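## Cable and mount work on the Nornwood cell

10 March 2026

The arm in the Nornwood cell had been dropping the link to its gripper module at the far end of its left-hand reach. The logs gave the same fault code each time, 533, and it cleared as soon as the arm came back toward the base. That points to a cable under tension. Halfdan Thoroddsen had already swapped the module for a spare and got the same code.

The module rides on a bracket clipped to the gripper. Its cable goes up and over to the upper part of the arm, so the length of the loop decides how much wrist travel is left. I released the upper tie, fed more cable into the loop, and tied it again with the wrist turned to its limit. After that I ran 300 cycles over the dish rack with no load. Code 533 did not come back.

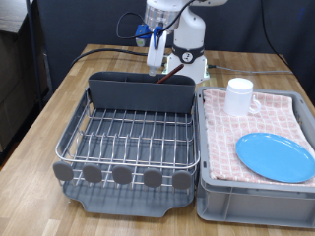
*Cell with the drying rack, bin and towel set out. The black loop from the blue module is the one that matters.*

Three notes for whoever does this next:

- Set the loop with the arm powered and the wrist at its limit. At the rest pose nearly any length looks fine.
- Keep the thin gray cable on the table clear of the base plate.
- Run the slow sweep first. On Zavach, our control build, it is job 906.

With the cable settled I went on to the wrist camera. Getsemaní Villalobos wanted the exposure checked before anyone touched the grasp settings. She was right to ask. Glossy plastic under an overhead light gives patches of pure white, and the edge finder treats a hard highlight as a rim if you let it. We lowered the exposure two steps and turned off automatic gain. The highlights are still there, but the real rim is easier to separate from them.

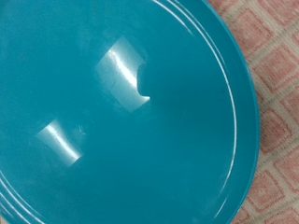 *Wrist camera, close over the teal plate. Two glare patches, with the rim grooves readable on the right.*

The diamond pattern of the fabric behind the rim is a second source of false edges. I masked by color for now. That will fail on a pink plate, and I have written it up as an open item under Plerken, where we keep the vision faults.

Still to do: replace the upper tie with a proper clamp, and repeat the 300 cycles with a plate in the gripper.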